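Lukdale Household Products Review, minutes of the June meeting
Tuesday, Room 8. Chair: Arif Chong

1. Previous minutes
Accepted, with one correction. The Viment sponge rack was deferred, not approved.

2. Slotted tray, white and gray
Viment wants this listed as a "complete sink station." The chair asked what was complete about it. It is a small oval tray with slots in the bottom. Purchasing said the slots keep things off the base. The chair said any tray with slots would do that and asked why this one costs more than the Weka. No answer was given.

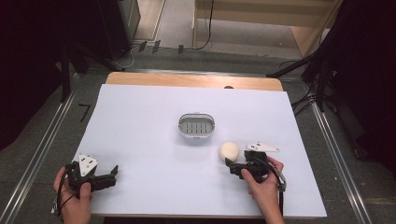

Viment's letter also claims 326 stores have reordered. The letter names none of them. Purchasing to ask for a list before the claim goes anywhere near our catalog.

3. Cream ball
Supplied with the tray as a set. Viment's sheet calls the finish "flawless and mark-resistant." Members were not persuaded. Chiu's sheet for a similar ball makes no such promise, and the chair preferred it for that reason.
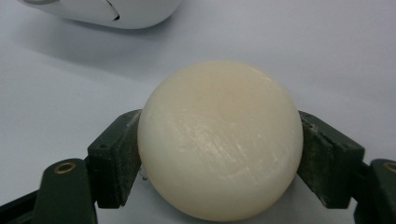 Item 3. Cream ball, fine scratches and scuffs on the surface.

Purchasing suggested the wording could be softened to "smooth." The chair said to strike the line altogether. Agreed.

4. Selling the two as a set
Viment proposes 48 sets as a first order. Sales thinks shoppers will understand that the ball goes with the tray. The chair doubted it, and asked for one good reason to buy them together. Discussion ran 45 minutes and did not produce one. 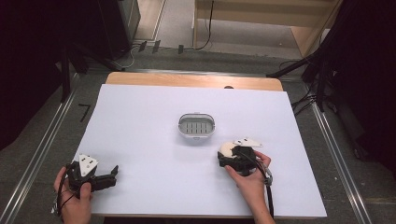

Item 4. Tray and cream-colored piece, proposed set.

Decision: no order for now. Tray to be priced alone against the Weka. Ball held over.

5. Other business
None. Minutes to be sent to Viment without the remarks under item 2.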